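House rules for robots that handle small objects
Speaker notes, afternoon session, Plindton

Slide 1: Title

Wait for the doors to close. Say where the restrooms are if the chair hasn't.

I work on the handling cells at Kasico. We have robot arms with a camera at the wrist, and we use them to pick up, move and put down things that were never designed for a robot. Most of what I'll say is about the rules we wrote for that work, which ones people followed, and which ones we had to rewrite.

I won't go through the formal safety standards. Other speakers have those. Assume the risk assessment is done and signed. These are the rules that sit on top of it.

Slide 2: Where the rules came from

We ran without written rules for the first 2,000 runs. Everyone had habits, and the habits were mostly fine, but they were different. One operator homed the arm between runs and another left it parked over the table. When the Brusov site started sending us their runs, we couldn't compare them with ours.

We now have 3,346 runs logged. Anything before the rules is kept in a separate folder and we don't mix the two.

The first draft came from the operators' own notes. It was too long. The version we use has 14 rules and fits on one sheet, which hangs next to the stop button at each station. Hold up the sheet.

Slide 3: Before the arm moves

Read these out. They're short.

Check the stop button by pressing it. Looking at it doesn't count.
Check that the tool on the arm is the tool in the settings.
Clear everything from the table that isn't part of the run. Coffee, tape, phones, the sheet itself.
Wipe the camera lens with the dry cloth.
Take one still from the start position and look at it before you press go.

The last one gets skipped the most. People feel they've already seen the table with their own eyes. But the arm works from its own camera, and what you see standing up is a different view.

If you're short of time, ask for a show of hands on who takes a start still, then move on.

Slide 4: Speed and distance

We set two speeds, travel and approach. The switch point is set per object and written on the run card. Operators may lower either speed. They may not raise one during a run. If they think it's too slow they write that on the card and we look at it the next morning.

Vuorinen, who run the same arms as we do, use a single slow speed for everything. Their runs take longer and their cards are simpler. I think that's a fair trade for a site with a lot of new people. We kept two speeds and accepted more training.

Somebody usually asks about force limits here. Answer: the limit belongs to the object and goes on the card with the speeds. We don't keep a default, and a blank box means the run doesn't start.

Slide 5: Stops

A stop is never a mistake. That is rule one on the sheet and it's in larger type than the rest.

We used to ask for a written reason after each stop. People stopped less, and that was the wrong result. Now they tick a box and go on. We read the log later and ask only if there's a pattern.

After a stop, the arm is backed off by hand control along the path it came in on. It doesn't go home on its own. The automatic path home was planned for an empty gripper and clear space, and after a stop you may have neither.

Nobody reaches in while the arm has power. No exceptions for a quick nudge of the object.

Slide 6: What goes on the run card

Object name, in plain words.
What it stands on.
Parts that can swing, slide or come off.
Parts the arm may touch.
Parts the arm may not touch.
Speeds, force limit, switch point.
Initials.

The third line was added last. Our early cards treated every object as one solid piece. That works for a box or a mug. It fails for anything with things hanging from it.

Slide 7: Hanging parts

Leave the last slide up while you talk through this. Don't rush it. 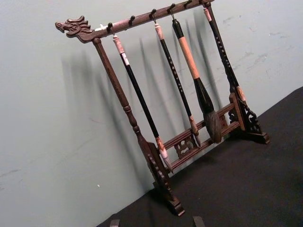 R. Haskett
Handling Procedures Lead, Kasico

Start with the name on the card: wooden brush rack with calligraphy brushes, on black cloth. Then ask the room to fill in the third line. They'll say the brushes, and that's right. There are four, each on a loop from a thin metal hook, and they don't end at the same height. The one on the far left hangs lowest. A clearance taken from any of the others would be wrong for that one.

Next, the touch list. For a rack like this I would write "posts, plain part only" under may touch, and put the carving, the hooks and the bristles under may not touch. The dragon head is at the end of the top bar, and it's the kind of shape a wide gripper catches on the way past.

Point at the wall. The shadows of the brushes are long and dark, and they run at a slant. Any check that looks for dark upright shapes needs to be tried against a wall like that before you trust it. Our rule is to move the lamp first and change the software second.

Then the right side. The last brush partly overlaps the post, and its lower end goes out of sight behind the supports. The rule for a hidden end is to take a second still from another angle and keep both with the card. Don't guess where the tip is.

Leave time for questions. If asked for the sheet, copies are on the table by the door, and sites may change the wording as long as they keep the rule numbers.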